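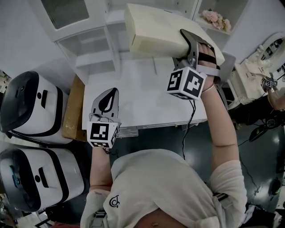

**pale_mule** wrote:
Has anyone kept those big lidded boxes from Sezer on a desk? The listing says they "free up your workspace." Mine takes up a third of it.

**Iver55** wrote:
Mine lives on the desk and I like it. Chargers and mail go in, top stays clear.

**pale_mule** wrote:
So the mess is in a box. On the desk.

**wustik_fan** wrote:
A white desk with drawers already has a place for mail. I paid 67 dollars for two boxes and both are in the closet now.

**Iver55** wrote:
My drawers are full, and I don't agree that it's wasted money. Nine months and I haven't lost a bill.

**wustik_fan** wrote:
Full of what, though? I'd empty one drawer before buying anything.

**pale_mule** wrote:
Trying the drawer first. Box goes back if it works.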